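Open day at the Kangate tea works

What a Saturday! I've been drinking Kangate's black tea since June and finally got up the hill to see where they dry it.

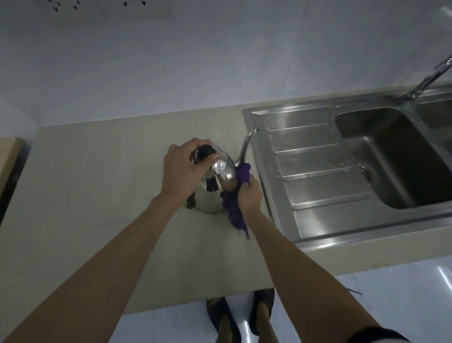 Seul-gi Kang thought we should have gone straight to the withering lofts, before the crowd, and she was right — by ten the stairs were packed. Still, the smell up there! Green apples and cut hay. Tiruwork Jemal led our group past the rollers (loud, wonderful) and into the tasting room, where I tried the second flush twice. Parking is 50 cents, bring coins.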